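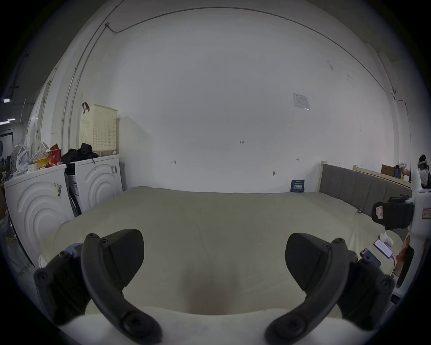 How to put a bed in the laundry room and still sleep in it

Plenty of small apartments end up with the bed and the washing machine in the same room. Mine does, and the floor plan I was handed at Testance described this as "flexible living," so consider yourself flexible. What follows is how I set the room up in June, after getting most of it wrong in May.

Before you start
You need a tape measure, a pencil, a level, cable clips, felt pads and one free afternoon. Budget two if the machines have to move.

Step 1. Mark the wall first
Write your measurements on the wall, lightly, in pencil, before any furniture goes in. Paper gets lost. Walls mostly stay put. If you rent, test an eraser on a spot the headboard will hide.

Step 2. Machines before mattress
Front loaders go in while the floor is bare. Level them side to side, then front to back, and push down on opposite corners. Any rocking now will be a good deal more interesting during a spin cycle at midnight. Leave enough room to swing the doors fully open and kneel in front of them with a basket. You will be kneeling there a lot.

Step 3. Build the bed
Keep the frame off the machines by at least a hand's width, or the bed joins in. Felt pads go under every leg. I went with an upholstered headboard, having once owned a metal one that hummed along in tune. My frame was a Kinside and took one evening, including the part where I assembled the side rail upside down.

Let a new mattress lie flat and bare for a day before you make it up. Try not to use it as a desk in the meantime – you will, and you'll lose your phone charger in the bedding.

Step 4. Run the cables high
Take any loose cable up near the ceiling and bring it down in a corner. Clips every foot or so keep it from sagging. Washers get their own wall outlet, never an extension cord, and the bedside lamp can find somewhere else to plug in.

Step 5. Decide what lives on top
The top of a washing machine is the only free shelf in the room and will fill up by dinnertime. Accept this and set limits. A laundry basket is fine. Snacks are fine if you eat them before the next load. A fan can sit there between washes, but move it before anything spins. I bought a Rirko storage rack for $69 to solve the problem and now have two places to put bags.

Step 6. Air it out
Damp is the real enemy. Leave the washer doors ajar after each load, run a fan toward the window for an hour, and lift the mattress on its side once a month. Wet sheets hung over the headboard do not count as making the bed.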